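We use cookies to keep you signed in and to remember your settings. By continuing to browse you agree to this. Accept | Manage

Sorting out push buttons and bins, how far do you go?

benchrat_tw
I've been given the job of tidying the small electrical spares at our place and I'd like some opinions before I commit. We build and repair conveyor control stations, mostly for Dakdale and a couple of smaller customers. Mushroom-head buttons come back off old panels all the time and up to now they've gone in whichever bin was nearest. At the last stock check we had 1,611 loose items on the rack that weren't on any list. A lot of it was contact blocks and buttons.

My plan is one blue bin for red heads, one for green, and a third for blocks that have come away from their heads. Everything gets looked over on the table first and then goes on the roller rack behind it. The ones I'm asking about still have their blocks fitted.

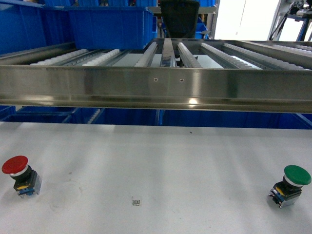 Red and green mushroom heads on the table, blocks still on, rack behind.

Two questions. Do you store them whole or split the head from the block? And do you keep red and green apart, or is that fussing?

Trefor Watkins

moss_lane
Split them. A button stored whole is a button somebody will fit whole, and then you find out it has the wrong contacts. Heads in one bin, normally open blocks in another, normally closed in a third. Colour doesn't matter much for storage. You can see red from green across the room.

panelpete
Disagree with moss_lane. If it came off a working panel as a unit, leave it as a unit. You split them, the little locking collar goes missing, and you've got 160 heads and nothing to hold them on with. We had exactly that at Bradley and ended up binning most of them.

I would keep the colours apart though. Red ones get used for stops and I don't want anybody rummaging for one in a hurry and picking up whatever comes to hand.

moss_lane
The collar goes missing if you're careless. Put it back on the head when you take the block off. It takes a few seconds.

panelpete
Tell that to the Saturday lads.

benchrat_tw
Thanks both. I'm leaning towards keeping them whole, mainly for the collars, with a meter test before they go in the bin. A label on each with the contact type should answer moss_lane's point.

The other thing is the bins. They're the big blue ones and they were bought for castings, so a push button looks lost in there. A green one lying on its side takes up next to nothing of the floor. 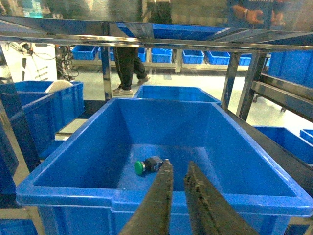 Re: bin sizes

quarterturn
Those are far too big for buttons. Blocks have exposed terminals and if you fill a deep bin they end up sitting on each other and the screws catch. I'd go to shallow trays with dividers, 12 to a tray, and put the trays inside the big bins if you can't change the rack. We got ours from Samonte and they stack well enough.

Whatever you do, don't tip them in. Place them.

benchrat_tw
Trays inside the bins could work. The rack isn't going anywhere, it's bolted down and the big bins are used for other things as well.

hollyb
We're a similar size of shop and did this in June. A few things from that:

Label the bin on the front face and not the rim. Rims get handled and the labels come off. The ribs on that type of bin are a nuisance, you need a label narrow enough to sit flat between two of them.

Keep the buttons at waist height. Ours went on the top level at first and people just reached in blind.

And I'd keep a reject bin right by the table. If a button fails the meter it should not travel any further than that.

panelpete
Good point on the ribs. We used tie-on tags in the end, through the hole in the rim, if yours have one.

benchrat_tw
I had a look at the labels this afternoon. Hollyb is right about the ribs, they split the front up into panels and a wide label would bridge across and peel. There is also a thick rolled lip along the top, so anything stuck up there would be on a curve.
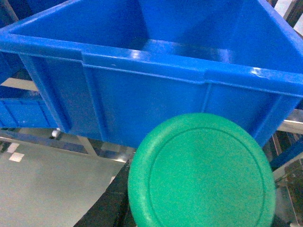 I've ordered narrow ones from Fudar, 2 rolls, and I'll put them low down on the widest flat part. If they don't hold I'll try panelpete's tags. The reject bin is going at the left-hand end of the table where everyone walks past it.

Still not decided on splitting. I might do the greens whole and split a batch of the blocks from scrap panels to see how we get on with the collars.

moss_lane
Fair enough. Write down which way round the blocks were before you start, some of them will go back on either way.

quarterturn
And date the labels. You'll want to know how long they've been sat there when the next stock check comes round.

hollyb
What meter are you using for the test? We just do continuity with the head pressed and released, but I've been told that isn't enough for the stops.

panelpete
It isn't. For stops I'd fit new and keep the old ones for training boards. Greens, continuity is fine.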